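Savar hand-held gripper: a buyer's review

Rating: 3.5 out of 5
Bought for: recording pick-and-place demonstrations on small clear plastic parts
Compared with: Dhillon parallel hand unit, Warkora two-finger kit

We run a small automation group that supports a packaging line at Rolcombe. In April we had to decide how to spend the equipment budget for a new task: teaching an arm to pick up transparent desk and retail containers, turn them the right way up, and set them in a tray. The arm was already paid for. What we lacked was a practical way to collect demonstrations, and the choice came down to a hand-held gripper or more hours on the teach pendant.

The pendant lost on labor cost. A trained operator with a hand-held tool gets through 50 demonstrations in a morning. The same operator on the pendant does far fewer, and the motions are stiff. Once that was settled, the question was which hand tool to buy and how many.

What you get

The Savar ships as a two-finger unit with a camera mount, a charging lead, a spare set of fingers and a bag of screws. There is no case. The Dhillon comes with a case and costs more. The Warkora is the cheapest of the three, but the fingers are a fixed shape and replacements are sold only as a full jaw assembly, so a single chipped finger means buying both sides and the linkage.

Setup on the Savar took most of an afternoon. The manual is adequate for the mechanical side and thin on calibration. Plan on a second person for the camera alignment step, as the unit has to be held square to the target board while someone else reads the values.

Fingers

The black fingers are plain rectangular blocks with flat inner faces. They are easy to clean and easy to model, and the flat face makes a predictable contact on straight walls. On tapered walls the contact is less good. A container with sloping sides meets the face along a line, and a light part can rotate before the grip is firm. Soft pads would help. Savar lists them as an accessory, and we should have ordered them with the first purchase instead of paying shipping twice.

Opening width is sufficient for everything on our parts list. The far corners of the fingers are visible to the camera through most of the stroke, and the operator needs to keep that in mind when approaching a part from the side.

Clear parts

Most of our test budget went here. Clear plastic on a pale surface gives the camera very little to work with beyond edge lines and highlights.
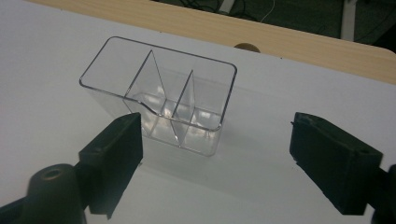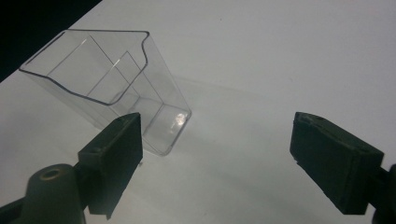
Transparent containers on the white surface, with the gripper fingers open.

Our first training set used a white surface throughout. The resulting policy was acceptable on upright parts and poor on parts lying down, where the near and far walls overlap in the view and the open end is hard to tell from the closed one. We then repeated the collection on a mid-gray mat and mixed the two sets. Results improved enough that I would budget for at least two surface colors from the start. Mats are cheap. Repeating a week of collection is expensive.

The camera is the weak point of the package. Automatic exposure drifts when a bright surface fills the view, and the fix is to lock it by hand at the beginning of each session. The setting does not survive a power cycle. We lost one Monday to this before writing it into the start-up checklist. The Dhillon keeps its exposure setting, and for a group that works only with opaque parts the difference would not matter. For clear parts it does.

Handling and wear

The balance is slightly front-heavy. Operators reported no trouble in short sessions and some wrist fatigue after an hour. We now rotate at 50 minutes, with a break that also covers the file transfer. If you have one tool and one operator, the break is dead time – if you have one tool and two operators, it is not.

After 1,000 cycles the trigger had developed a small amount of play. It did not affect the recorded jaw position, which is measured at the linkage. The finger screws worked loose twice in the same period. Thread locker solved it.

Running costs

The purchase price is the smaller part of the plan. These are the lines I would put in a budget request:

Hand tool, plus one spare set of fingers
Soft pads
Two work surfaces in different shades
Diffuse lighting that can be fixed in place
Storage for raw video
Test parts, including replacements for scratched ones
Operator hours, with breaks counted
Time for checking and discarding bad recordings

Storage was the line we underestimated. We keep the raw files until a policy has passed acceptance, and that filled the first drive well ahead of plan. Test parts were the other surprise. Clear plastic scratches quickly, and a scratched container is easier for the camera to find than a new one, so old samples make the numbers look better than they should. We retire a part after 100 picks.

One tool or two

We bought one and now have a second on order. A single unit is enough for a pilot. It is not enough once the collection runs on a schedule, as any repair stops the work entirely, and the turnaround on our one warranty return was nine working days.

Verdict

The Savar is a sound mechanical tool with a mediocre camera. For opaque parts with straight sides, it is good value and I would buy it again without a trial. For clear parts, ask for a loan unit first and test it under your own lights, on your own surface, with new samples. If the exposure lock is going to be a daily irritation, price the Dhillon with its case and compare the totals over a year. I would pass on the Warkora until the fingers are sold separately.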